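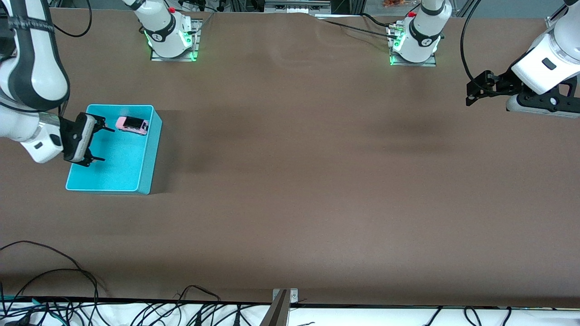
ok equipment budget thread, due to Hafiz by noon

1/ Asking for a second two-arm table. Not new arms tho, Grono has refurbs

2/ Spare gripper fingers: 96 a pair. want 2 pairs. Funmilayo says order more, shes probably right

3/ Cable mangement. Roughly 200 for trays + clips. Got cut last year, putting it back in

4/ Flulis quoted 1,320 for the service plan. Per arm?? Waiting on an answer

5/ Bins and toy cars come out of petty cash, dont put them on the form

6/ November delivery if we sign this month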